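Section 6. Comparing Finger Sets on Loose Material

Use this section once the Prorkiva hand tool powers up, pairs with the Trundano controller and has passed the open-close check in Section 5. If it hasn't passed, go back. Granules are a poor way to find a wiring fault.

The procedure compares two finger sets, the Borkham flat pads and the Aoun curved scoops, on small loose pieces. Both sets do well on blocks and cups, and both manuals say so at length. Small pieces are where they part ways, mostly onto the floor.

6.1 What you need

Prorkiva hand tool with its camera fitted
Borkham flat pads (one pair)
Aoun curved scoops (one pair)
Hex key from the lid of the case, or wherever it has gone
Dry granules
A white liner, large enough to form a shallow hollow with raised sides
A dotted grip glove
A kitchen scale that reads in grams

6.2 Preparing the hollow

1. Spread the liner on the bench and press down near the middle until it holds a dip. The sides should rise gently. Folds are fine. A fold that flops over the pile every time you breathe is not fine, so tuck it back.

2. Weigh out 192 grams of granules and pour them into the dip. Let them settle by themselves. Do not level the pile; a level pile flatters the flat pads.

3. Hold the hand tool over the hollow and look at the live view. Turn the bench lamp away if large patches of the liner go pure white. A little glare at the edge does no harm.

CAUTION: Keep granules out of the finger slides. One piece in the left slide will stop the tool from closing fully, and the controller will report this as "Object held." It is technically correct.

6.3 Recording the hand pass

The controller needs a hand pass before it will score either finger set. You reach in with the gloved hand while the tool's camera watches from close by, and the result becomes the yardstick for both sets.

4. Put on the glove. Bare skin will work, but the tracking was tuned on dark gloves and tends to sulk without one.

5. Select Hand Pass on the controller and wait for the tone. There are two tones. You want the second.

6. Hold the tool steady in your other hand and bring the gloved fingers in from the top of the view, curled toward the pile.

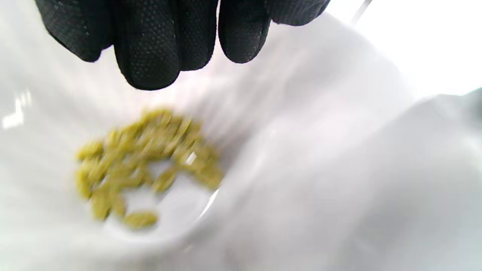
Figure 6-1. Gloved fingertips above the granules, hand pass.

7. Pinch a small amount, lift it clear of the liner and let go. Repeat until the controller shows 45 pinches. Your wrist will have an opinion by then. Rest if you need to, as the counter waits.

NOTE: Blur on the granules in single frames is acceptable. The score is worked out over the whole pass, and the controller throws away frames it can't use. If it throws away more than it keeps, it will ask you to start over, in a tone the developers describe as neutral.

6.4 Running the finger sets

8. Fit the Borkham pads. Tighten both screws until they stop, then leave them alone.

9. Select Set A. Set grip force to 3 on the dial. Higher settings don't pick up more; they fire granules sideways.

10. Lower the tool straight down into the pile, squeeze the trigger, lift and release over the scale. Write down the weight. Keep going for 90 seconds.

11. Return everything to the hollow, including what went under the bench. Check the total weight and top up if it's short.

12. Fit the Aoun scoops, select Set B and repeat steps 10 and 11. Come in at a slight tilt this time. Straight down, the scoops push the pile apart and close on liner.

CAUTION: If either set grabs the liner, release the trigger before lifting. Users who lift first will empty the hollow in a single motion and should go back to step 1.

6.5 Reading the result

The controller shows a score for each set beside the hand pass. Expect the hand to win. In our February bench runs the scoops carried almost twice the weight of the pads per lift and also dropped more on the way to the scale. If you care about clean transfers, look at the Spill line before you look at the large green number, which is large and green for reasons of marketing.

Scores from different liners can't be compared. Change the liner and you need a new hand pass.

13. Save the session, brush out both slides and put the hex key back in the lid.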